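Home | Notebook | Protocols | People | Log out
Print this page | E-mail this page

Hand pose from the wrist view, 4th March 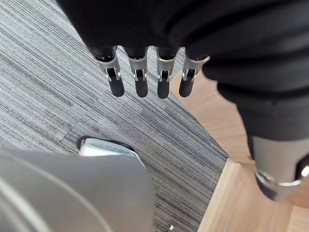 Reran the fingertip estimator overnight with the Drornska weights, then again with ours. 1325 clips, same split as in December. Ours wins on mean error by 3 pixels and loses on everything I care about.

Main trouble is the sleeve. Black fingertips against black fabric and the model shrugs. It's fine while the tips are over the carpet, where it has a nice gray background to work against. Once a finger tucks back toward the cloth it guesses, with great confidence. Pieter Hermans suggested colored tape on the tips in December and I explained at some length why that was cheating. I now have tape on order.

Second trouble: stripes. Our network likes long parallel lines and has twice reported a fifth finger lying on the floor. Cropping the lower third fixes it and costs us the reach clips, so no.

Tried the Marell trick of predicting the metal segments first and extending to the tip. Failures down from 80 to 34 on the hard subset, with no retraining. Annoyingly good for an afternoon's work. Pieter is being gracious, so far.

To do:
- rerun Marell trick with 3 seeds before telling Montes
- relabel the tucked-finger clips (me, sadly)
- ask Pernico whether the sleeve comes in any other color

Print this page | E-mail this page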